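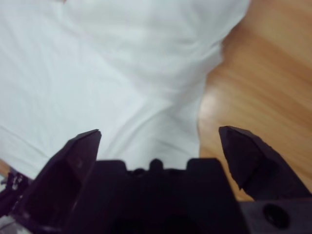 Manipulation of cloth has been studied for many years, and it remains one of the harder topics in robot learning. A rigid part has a position and an orientation, and six numbers are enough to say where it is. A piece of fabric has no such short description. Each wrinkle is a matter of shape as well as of place, and two views of the same cloth may share almost nothing. A wrist camera will often give a partial view of the kind used in this unit: white fabric over a wooden tabletop, a long diagonal crease running through it, and a curved boundary with the wood that passes close to the right fingertip. The corners are outside the view. The policy must still choose a motion. The method treated in this handout, which we call edge-first grasping, starts from the boundary between cloth and table and leaves the corners for later.

Unit 8: Edge-First Grasping of Fabric from Wrist Views
Course notes, Robot Learning Laboratory
Prepared by Carola Kettler and Torben Engelhardt
Revised 14 March 2023

1. Purpose of the unit

Students who complete this unit should be able to state the edge-first method in their own words, explain how the training data were collected and labeled, and read the results table with proper care. Unit 7, on camera calibration, is assumed. Students who missed the calibration exercise should complete it before the laboratory session, as the transforms from camera to fingertip are used throughout and will not be derived again.

2. Background

Early work on folding and flattening relied on a fixed overhead camera. The whole cloth was visible, the corners could be found by standard image methods, and a planner chose a pick point and a place point. This works well on a clear table with a small cloth. It works less well when the arm blocks the view, when the cloth is larger than the area seen, or when a corner is tucked under.

A camera at the wrist has the opposite character. It sees a small area in fine detail, and the fingers are always in view, so the relation between fingertip and cloth can be read directly. The cost is context. The system cannot tell from one image whether the boundary it sees is a true hem or a fold that happens to lie against the table. Most of the errors discussed in Section 6 come from this one confusion.

3. Method

The method has two learned parts and one fixed part.

The first learned part is a boundary model. It takes a single wrist image and marks each pixel as cloth, table, gripper or unknown. The "unknown" label is used in training wherever two annotators disagreed, and students should not treat it as background.

The second learned part is an approach policy. It receives the marked image together with the current opening of the gripper, and it returns a short motion of the wrist. The policy is trained by imitation from demonstrations given by a human operator. It is run again after every motion, so an error in one step can be corrected in the next.

The fixed part is the closing rule. The fingers close only when the boundary lies between the two fingertips and the estimated height above the table is below a set limit. Rainer Reinholz argued in an earlier version of these notes that the closing rule should also be learned. The present authors have kept it fixed - a fixed rule is easier to test, and when a grasp fails the cause is easier to find.

A point that is often missed on first reading: the policy does not aim at the middle of the visible boundary. It aims at the section of boundary that runs most nearly in line with the fingers, so that one finger can pass over the cloth and the other can remain over the table. In the demonstrations this arrangement gave the operator the cleanest entry under the edge.

4. Data

The training set, known within the laboratory as Clivent, contains 2,000 demonstrations. Each begins with the cloth dropped on the table and the gripper open, and each ends when the operator either lifts an edge or gives up. Attempts that were given up were kept. They were not used to train the policy, but they were used to train the boundary model, for which a failed attempt is as useful as a good one.

A further 358 demonstrations were set aside for testing before any model was trained. Students must not use these for tuning. In the September session several groups chose their height limit by looking at the test set, and their results could not be compared with those of the other groups.

Labeling was carried out under the direction of Soudabeh Abbasi. The labeling guide is held with the course files and should be read before the exercise. Three of its rules matter most here.

Shadow inside a fold is labeled as cloth, even where it is dark enough to resemble a gap.

Glare on the tabletop is labeled as table. Pale wood beside pale cloth was the most common source of disagreement between annotators, and the guide asks that the edge be followed from a clear section into the unclear one.

Any part of the gripper is labeled as gripper, including cables and brackets that enter at the side of the image.

5. Training procedure

The boundary model is trained first and then held fixed. The approach policy is trained on its output, not on the original image. Kelly Bragança has compared this with joint training of both parts, and her report is included in the optional reading. Joint training gave slightly better results on the cloths used in training and clearly worse results on a cloth of a new color.

Brightness and color are varied at random during training. Geometry is not varied. A mirrored image would show the gripper in a form it never takes on the real arm, and the policy would learn motions that do not fit the hardware.

6. Results and their limits

On the laboratory arm, the method was run for 80 trials with cloths that had not been used in training. A trial was counted as a success if an edge was lifted clear of the table and held until the arm came to rest. The full table is posted with the course files. Students should note the following when they read it.

Success was highest when the boundary between cloth and table was already in view at the start. Where the whole view was filled with cloth, the policy moved the wrist with no clear aim, and many of these trials reached the time limit.

The most frequent failure after that was the grasp of a fold in place of a hem. The fingers close on two layers and the cloth lifts, but the edge is not free. By the counting rule above, such a trial is a failure, although it may look like a success to a person standing at the table.

A smaller group of failures came from contact with the table before the fingers had closed. These were almost all traced to an outdated calibration. The calibration must be checked at the start of each session and after any work on the wrist mount.

The trials were performed on one arm, on one table, and under steady room lighting. No claim is made for other conditions.

7. Laboratory exercise

Students work in pairs. Each pair will train the boundary model on a subset of Clivent, run the supplied approach policy, and record ten trials of their own. The written report should contain the following:

The size of the subset used and the way it was chosen.
One example in which the boundary model was wrong, with an account of the likely cause.
The outcome of each trial, including trials that were stopped by hand.
A short discussion of one change to the closing rule, which may be tested or argued on paper.

Reports that give only a success rate will be returned for revision. The emergency stop must be within reach of one member of the pair at all times while the arm is powered, and the other member should keep the trial log.

8. Questions for discussion

Would a second camera, mounted above the table, remove the confusion between fold and hem, or only make it less frequent?

The closing rule uses an estimated height. What would be gained by using contact force in its place, and what new failures might follow?

How should a trial be scored when the policy lifts a true edge but drops it before the arm comes to rest?

Written questions on this unit may be left with Carola Kettler before the laboratory session.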